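Ticket 1123
Product: Erivura teleop kit, two-finger gripper with wrist cameras
Subject: Gripper creeps open during remote demos, tube work
Opened by: Cherry Mae Cabanatuan
Status: Waiting on customer

Customer note

Hello again, and thank you for being so patient with me in July when I couldn't get the hand controllers to pair. That has been fine ever since, so please pass my thanks along to whoever wrote up those steps!

What I have now is a different sort of trouble. We are teaching the arms to handle a pale plastic tube, and the whole thing is taught by remote control. I sit with the controllers, squeeze the left trigger, the left gripper closes, and we save the run as a demo in Volix. The first few runs of a session go very nicely. Then somewhere along the way the fingers start to ease open while I am still squeezing, and I can feel myself squeezing harder and harder, which I know does nothing but make my hand sore.

Things I have tried so far, in case it saves you some typing:
- Restarted Volix. Good for a little while, then the same thing.
- Swapped the left and right controllers. The trouble stayed with the left gripper, so I don't think it's my trigger.
- Wiped the finger pads with a dry cloth. No change that I could tell.
- Slowed way down on the approach. My demos look prettier but the creep is still there.

The wrist views from the same session are below.
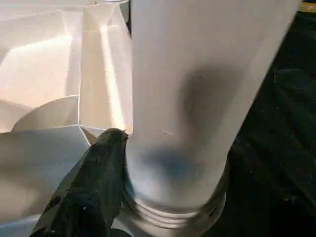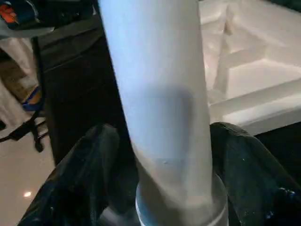

I haven't touched the grip force setting because the getting-started page said to ask first, and I am the kind of person who asks first. It is set at 1150 right now, the number it came with. Is that too low for something smooth like this? I would also love to know if the demos I've already saved are any good, or if I'm teaching it to let go of things. I have almost a full afternoon of them and I'd be sad to toss the lot.

Reply from Jamura support, 11/23/23

Hi Cherry Mae,

Thank you for such a thorough write-up, and I'm glad the pairing has behaved. Swapping the controllers was a good test and it takes a whole branch of questions off my list.

I'd leave the force at 1150 for now. When the fingers start out fine and ease off later in a session, the usual culprit is the trigger zero on the gripper side. It gets stored at startup, and if the trigger is resting under your finger while that happens, the gripper has the wrong idea of what a full squeeze is. Please try this:

1. Close Volix and power down the left arm.
2. Put both controllers on the table, hands off.
3. Power up and wait for the steady light.
4. Open Volix, go to Grippers, pick Left, and choose Reset zero.
5. Record 5 short demos, holding the tube still for a slow breath each time before you move on.

As for the demos you have, please don't toss them yet. Open each one and look at the gripper line under the video. If it stays flat while you hold, keep it. If it drifts upward during the hold, mark it as Skip and it will be left out of training but still be there if we want to look at it together.

Customer note

Did all of the above. The line is flat on the first four and has a tiny bump on the last, right when I sneezed, so I'm willing to take the blame for that one. I am partway through sorting the old demos and have skipped more than I hoped to, but there are plenty of keepers too. Could we leave the ticket open until I've done one long session? I'd feel better.

Reply from Jamura support

Of course, take your time. If the drift comes back, send the log along with the demo and please don't reset the zero before you export it.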